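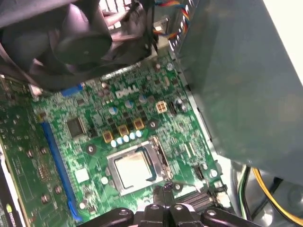
Care of small finds at home

Notes for members who wash and sort pottery, bone and flint from the Menden fieldwalking days at their own kitchen table.

Washing. Use lukewarm water and a soft toothbrush. No detergent. Pottery fired at a low temperature softens when soaked, so dip each sherd and brush it at once. Clean the broken edges too - old joins are found there. Never wash metal, painted plaster or anything with a charred crust.

Drying. Lay finds on newspaper in seed trays, one bag per tray, with the label in the tray. Two days at room temperature is enough for most pottery. Bone takes up to 2 weeks and cracks if placed near a radiator.

Marking. Apply a thin band of clear acrylic varnish, write the site code and context number on it in black ink, then seal with a second coat. Context 259 has been read as 269 more than once - close the loops properly.

Bagging. Use perforated grip-seal bags, 300 sherds at most to a box. Heavy tile goes at the bottom. Iron is kept apart in a sealed tub with dry silica gel.

The Zorgate boxes hold 2,000 flints not yet marked. Trays and pens can be collected from Femke Hermans on Sunday before noon. Return the trays clean.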